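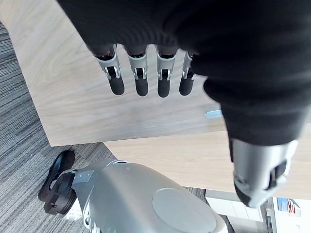 # Sushil Mittal on pale tabletops and the trouble with keeping them pale

Sushil Mittal has been making tables for 16 years, the last nine of them in the same building on the edge of Pornham. The shop is called Plikwood. It takes up 2,000 square feet, and a third of that is lumber standing on end. He makes a few other things when he's asked, mostly shelves and benches, but the tables pay the rent.

We talked in August, early in the morning, before the heat got into the building. He had coffee in a steel cup and set it straight down on the bench next to him. I asked if he ever used a coaster.

"At home, yes," he said. "My wife bought them. In here the bench is a bench."

Most of what people order from him now is light. When he started, customers wanted walnut, or they wanted something stained to look like walnut. He says the change came slowly and he noticed it first in the stain cans, which sat on the shelf until the lids rusted shut.

"People want to see the wood. They say that on the phone, 'I want to see the wood.' Then I ask what color and they say beige, or tan, or sand. One lady said oatmeal. I wrote oatmeal on the order."

Getting a top to that color is harder than it sounds. A board that looks pale when it comes off the planer will usually turn yellow under oil, and it keeps going that way for the first year near a window. Mittal uses a hard wax oil called Terix with a little white pigment in it. He puts on two thin coats and wipes back almost everything he puts on.

"If you can see the white, you used too much. It should look like nothing happened. I've had customers ask me when I was going to finish it, and it was finished."

## Grain

He is particular about grain and will talk about it for as long as you let him. The kind he likes best for a top is the swirling kind, where the lines bend around each other and travel across the surface on a slant. A lot of makers sort those boards out and use them underneath, for rails and braces, and put the straight ones on top.

"Straight grain is easy to plane and easy to match," he said. "I understand it. But you sit at a table for an hour, you look down, and straight lines are finished in one second. With the swirls your eye goes somewhere. My son used to run a toy car along them."

The swirls cause problems. The fibers come up in different directions, so a plane that cuts clean in one spot will tear out a chip a few inches over. He gave up planing those boards by hand years ago and goes to a scraper for the last pass, then sandpaper. He stops sanding earlier than most people would expect.

"Too smooth and the oil won't go in. It sits up on top and you get patches. I stop, I wipe it with a damp cloth, I let the fibers stand up, I sand once more very lightly. Then I put the paper away so I'm not tempted."

I asked whether customers choose their own boards. They can, he said, and he'd like more of them to. He lays the boards on sawhorses by the big door and leaves people alone with them. Some decide in a minute. One couple came back three times and then ordered from a photo of boards he had already used for someone else.

## The edge

The part of a table he gets the most questions about is the front edge. Customers bring in pictures of rounded edges, beveled edges, edges with bark still on them. He'll make any of those. Left to himself he cuts it straight and takes off only enough of the corner that it won't hurt your arm.

"You lean on it. Your wrists are on it all day if you work there. So it has to be soft to touch, but from where you're standing I want one straight line and then the floor. If the line wobbles you'll see it from across the room. You won't know what's wrong, only that something is."

He checks edges with a steel straightedge that belonged to the man he learned from, a cabinetmaker named Kurup who had a shop two streets away and closed it when his knees went. Kurup didn't care for pale finishes. He used to say they showed every crumb.

"He was right about that," Mittal said. "They do show every crumb. On a dark table you see dust. On a light table you see coffee, ink, tomato, the blue from a newspaper bag. You pick which one you want to be annoyed by."

## Prices

A dining table with a solid top, long enough to seat six, is $2,540. The price is painted on a board by the door so that he doesn't have to say it out loud. Desks are less and he quotes them one at a time.

He knows it's a lot of money. He also knows what the lumber costs, and he pulled out a folder of invoices to show me without being asked. The swirling boards aren't more expensive than the straight ones. Sometimes the yard gives him a better price to take them. He spends the difference on time.

"On a straight-grained top I can be done with the surface in a day. The other kind, two days, and the second one I'm in a bad mood."

He doesn't take a deposit for repairs. If a Plikwood table comes back with a burn or a deep ring, he scrapes the spot, feathers it out, and oils it again. He has had tops come back with marker on them, with candle wax, and one with the outline of an iron. The iron took most of an afternoon and you can still find it if you know where to look.

## Looking after one

I have a light wooden table myself, bought secondhand, and I asked him what I should be doing to it. He asked what I clean it with. I told him. He shook his head and got up to find me a cloth.

His instructions went like this. Wipe it with a damp cotton cloth, following the grain as far as you can, and dry it right after. Use plain soap once a week if people eat there. Keep the spray bottles for the stove. Put on a thin coat of oil once a year, in warm weather, with the windows open, and wipe it off until the cloth comes away nearly clean. Lay the oily cloth flat outdoors to dry and don't ball it up, as it can catch fire.

"And move things," he said. "The lamp, the fruit bowl, whatever lives there. Pick it up and put it somewhere else for a month. The wood changes color in the light, and under the bowl it doesn't. Then one day you move the bowl and you call me, and I have to tell you to wait."

How long?

"A summer. Maybe two, if it was a big bowl."

By then a delivery truck had backed up to the door and he went out to meet it. The driver had brought boards for three tops. Mittal went through them on the tailgate, tipping each one toward the light and rubbing it with the side of his thumb — he sent one back and kept the rest. The last board in the pile had a knot near one end with the grain bending wide around it. He carried that one in himself and leaned it against the wall by the bench, away from the others. I asked which table it was for.

"I don't have an order for it yet," he said. "It can stay there."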